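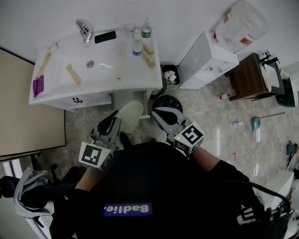

Small Bathrooms, Quick Reset

Quick one this month, we're behind on everything. The bathroom swap at the Kereama flats is in July and a few of you asked what "cleared" means. So.

Start with the floor. Cups, lids, anything that's rolled up against the sink cabinet — pick it up first or you'll be kicking it around the whole time. Then the wastebasket. Tissues out, new liner in.

Counter next. Tubes and little bottles go in one bag, brushes in another. Drinking glasses and water bottles back to the kitchen please, they don't live by the faucet. And check for your phone!! We had one go in with the towels at Woltum and it did not come out well.

Toilet tank is not a shelf. Jugs, trays, buckets, all of it can go in the hall closet untill the new shelving is up. Stools can stay if the door still opens all the way.

Wipe the basin last. Drain too.

Shelving is coming from Jellatwood, 80 units, same white as before. If yours has a gap next to the cabinet tell us now and we'll order the narrow one — they're slow to send extras. Bags and liners are in the laundry room, 200 of each, take what you need.

Questions to the Rarport office, room 447, mornings are best. More next month when theres time.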